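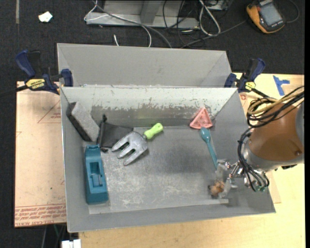
最終更新：4月

物体把持実験の実験補助員および判定作業者の募集（Vosemoプロジェクト）

キーセル（Kisel）研究室では、雑多な物が入った箱からロボットアームで物を取り出す研究を行っています。このたび、実験に使う物体の入れ替えと、把持結果の判定をお願いできる方を募集します。ロボットやプログラミングの経験は問いません。

募集人数は2名です。

研究の内容

Vosemoは、ロボットが物をつかむ前に「この位置と向きでつかんだら持ち上がるか」を見積もる方法を調べるプロジェクトです。アームは金属の箱の中に手先を下ろし、指を閉じ、持ち上げ、隣の箱へ移します。この一連の動きを試行と呼び、試行ごとに画像、関節の角度、指の開き、結果の判定を記録します。

対象にしているのは、大きさも素材もそろっていない日用品や工具類です。園芸用のハンドフォーク、スプーン、布の袋、三角形の部品、細長いプラスチックの器具のようなものが、同じ箱の中に向きもばらばらに入ります。ハンドフォークは柄をつかむか金属の頭をつかむかで必要な指の開きが変わります。布の袋は、つかむたびに形が変わります。スプーンは底に寝ていると、柄のどこに指を入れても箱の床との間に余裕がありません。

前期の実験では84種類の物体を使い、つかむ位置の候補に点数をつける従来の方法と、つかんだ後の物の動きまで予測してから候補を選ぶ方法とを比べました。各方法につき1000回の試行を行い、箱の中の並びの条件をそろえています。

結果の要点は次のとおりです。

物が一つずつ離れて置かれている場合、二つの方法の成功率にはっきりした差は出ませんでした。差が出たのは、物どうしが重なっている場合と、物が壁に寄りかかっている場合です。後者の方法では、重なった物のうち上にあるほうを先に取る選択が増え、二つを同時に持ち上げてしまう試行が減りました。壁ぎわでは、指が壁に当たって止まる失敗が減っています。

一方で、平たく薄い物についてはどちらの方法も苦手なままでした。布製の物では、持ち上がったものの移動の途中で落ちる例が残りました。今期はこの二つの条件を中心にデータを取り直します。

もう一つ、前期の記録を見直して分かった問題があります。試行の成否は指の開きと力の値から自動で判定していましたが、人が画像を見て付けた判定と食い違う試行が、薄い物と布製の物に集中していました。スプーンの柄のように細い物をつかむと、指がほぼ閉じた状態になり、自動判定では「空振り」と記録されることがあります。今期は、条件ごとに抜き出した試行について人の判定を必ず付け、その判定を使って自動判定のしきい値を決め直す計画です。今回の募集の仕事の半分は、この判定作業です。

仕事の内容

A　物体の準備と入れ替え

指示書に従って物体を箱に入れます。指示書には、使う物体の番号、入れる箱、並びの条件（離す、重ねる、壁に寄せる）が書かれています。細かい位置や向きは指定しません。条件の中で自由に置いてください。毎回きれいに並べる必要はなく、むしろ同じ置き方が続かないように気をつけてもらいます。

一区切りの試行が終わったら、アームが停止していることを表示で確かめ、物体を取り出して次の組に替えます。破損や変形があれば記録票に書き、同じ番号の予備と交換します。箱の外に落ちた物は、落ちた時点の試行番号を控えてから拾います。

箱の内壁には、こすれや塗装のはがれに見える跡が広くあります。見た目の条件を変えないため、磨いたり塗り直したりしないでください。清掃は乾いた布で行います。

B　把持結果の判定

専用の画面で、持ち上げる前、持ち上げた直後、隣の箱に放した後の静止画を見て、次の区分のどれかを選びます。

成功：一つの物を持ち上げ、隣の箱に移した
複数：二つ以上の物を同時に持ち上げた
落下：持ち上げた後、放す前に落ちた
空振り：何も持ち上がらなかった
接触停止：箱や他の物に当たって止まった
判定不能：画像からは決められない

迷ったときは「判定不能」を選んでかまいません。手先の陰になって物が見えない試行では、前後の画像から想像して決めないようにお願いします。二人の判定が分かれた試行は、週に一度の打ち合わせで画像を一緒に見直します。ただし、元の判定は上書きせずに残します。判定者間の一致の度合いも研究の対象になっているためです。

C　記録の整理

試行番号の抜けや重複の確認、記録票の入力、物体の番号札の貼り替えなどです。量は多くありません。

ロボットの操作、プログラムの変更、アームや手先の整備は研究員が行います。補助員の方にお願いすることはありません。

勤務条件

勤務地：スケルトサイド（Skeltside）実験棟1階
時給：2135円（研修中も同額）
勤務時間：午前10時から午後5時までの間で、昼休みを除く。午前のみ、午後のみの勤務も相談できます
交通費：研究室の規程により支給
契約期間：採用月から今年度末まで。更新の可能性あり
服装：動きやすい服、かかとのある靴。袖口の広い服、首から下げる名札やひもは実験区画では不可

判定作業に慣れたあとも、在宅での作業は認めていません。画像は実験棟内の端末でのみ扱います。

画面を見続ける作業は疲れやすいので、AとBを同じ日の中で交互に入れる予定です。どちらか一方だけを希望される場合は応募時に書いてください。ただし、二人とも同じ作業を希望された場合は調整をお願いすることがあります。

応募できる方

18歳以上の方
日本語または英語で書かれた指示書を読める方
箱の上にかがんで物を出し入れする作業ができる方
画面上の細かい違いを見分けられる方（眼鏡、コンタクトレンズの使用は問題ありません）

色の見え方について不安のある方も応募できます。区分の判定に色の見分けは必要ありません。物体は番号で管理しています。

学生の方は、授業期間中も続けて勤務できるかどうかを確認させてください。当研究室の授業を履修中の方は、成績評価との関係を避けるため応募できません。

安全について

初日に安全講習を行います。非常停止ボタンの位置、区画に入る手順、アームが止まっていることの確かめ方を、実機の前で説明します。講習を受けるまでは区画の外での作業だけになります。

アームが動いている間は、箱の中にもアームの届く範囲にも手を入れません。物が落ちかけていても、そのままにしてください。試行が一つ無駄になることは実験として問題ありません。作業台のまわりにはケーブルが通っています。またぐとき、床の物を拾うときは足元に注意してください。

物体の中には先の細い物や角のある物があります。手袋は各サイズを用意しています。

データの扱い

補助員の方の氏名は論文にもデータにも載せません。判定の記録には番号だけが付きます。記録用のカメラは箱の周辺に向けて固定してあり、物体の入れ替え中は記録を止めますが、手や腕が写った画像が残っていた場合は公開前に取り除きます。

試行のデータは、今期の実験が終わったあと、セケイラ（Sequeira）書庫で公開する予定です。人の判定も、個人が分からない形で一緒に公開します。この点に同意いただけることが採用の条件になります。採用前に同意書をお渡ししますので、持ち帰って読んでから決めてください。

論文の謝辞に名前を載せることを希望される方は、別に申し出てください。希望がなければ載せません。

応募の方法

次の内容を書いて、研究室の採用フォームから送ってください。形式は自由です。

氏名と連絡先
勤務できる時間帯と開始できる時期
AとBの希望（どちらでもよい場合はその旨）
これまでの仕事や活動のうち、関係がありそうなもの（なければ不要）
配慮が必要なことがあれば、その内容

履歴書の写真は不要です。志望動機の文章も求めません。

書類を確認したうえで、面談と短い試し作業をお願いします。試し作業では、前期の画像を使って判定を体験していただきます。正答率で採否を決めるものではなく、説明書が分かりやすいか、作業が苦にならないかを双方で確かめるためのものです。試し作業の時間にも上記の時給をお支払いします。

採否は、面談を受けた全員にご連絡します。採用者が決まり次第、このページの募集は締め切ります。

よくある問い合わせ

見学だけでもできますか。
できます。実験の区切りに合わせてご案内するので、フォームの備考欄に「見学希望」と書いてください。

物体を自宅から持ち込んでもよいですか。
今期は使う物体が決まっているため受け付けていません。

途中で辞めることはできますか。
できます。判定の引き継ぎがあるので、なるべく早めに知らせてください。それまでに付けた判定は研究に使わせていただきます。

担当

キーセル研究室　Vosemoプロジェクト
実験責任者　ヒウォト・テショメ（Hiwot Teshome）

勤務時間や安全面の質問も、採用フォームの問い合わせ欄で受け付けています。日本語、英語のどちらでもかまいません。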